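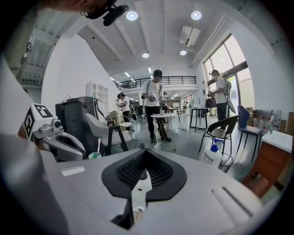
How Loud Is Our Library? A Sound Survey of the Huerta Reading Room

Makis Christodoulou and Hermenegildo Serrano
9/20/26

So this whole project started with an argument. Hermenegildo says the second floor of the Huerta library is the best place on campus to study, and I say I can hear every bag of chips in the building from up there. We needed a topic for the acoustics unit anyway, and off we went!

What we did

We borrowed a Zandeck sound meter from the physics office (thank you, and sorry about the battery door) and took readings at 14 spots, from the front desk to the far corner by the atlases. Every spot got a two-minute reading in the morning and another in the late afternoon. I held the meter and Hermenegildo wrote everything down, because my handwriting is a mess. We threw out one whole afternoon when a school tour came through.

What we found

The front desk was the loudest place, no surprise there. What I didn't expect was the stairwell. It's all hard tile, and a normal conversation at the bottom comes up to the second floor sounding like it's right next to you. The tables closest to the stairs were louder than the ones by the printers, both times of day. The atlas corner was the quietest by a lot (carpet, full shelves, and hardly anyone goes there).

We also clapped a lot. A clap in the stairwell rings on for a good while, and in the atlas corner it just dies. People stared.

What went wrong

The meter kept switching to its slow setting and it took us a while to notice, so the first four spots had to be redone. We also never measured during finals, when the place is packed, and I'd bet the numbers look really different then.

What we'd try next

The library has $300 left for small fixes this year. We'd put it toward carpet runners on the stairs and then measure the same spots again in March. Hermenegildo still likes his table on the second floor, but he did move two rows back.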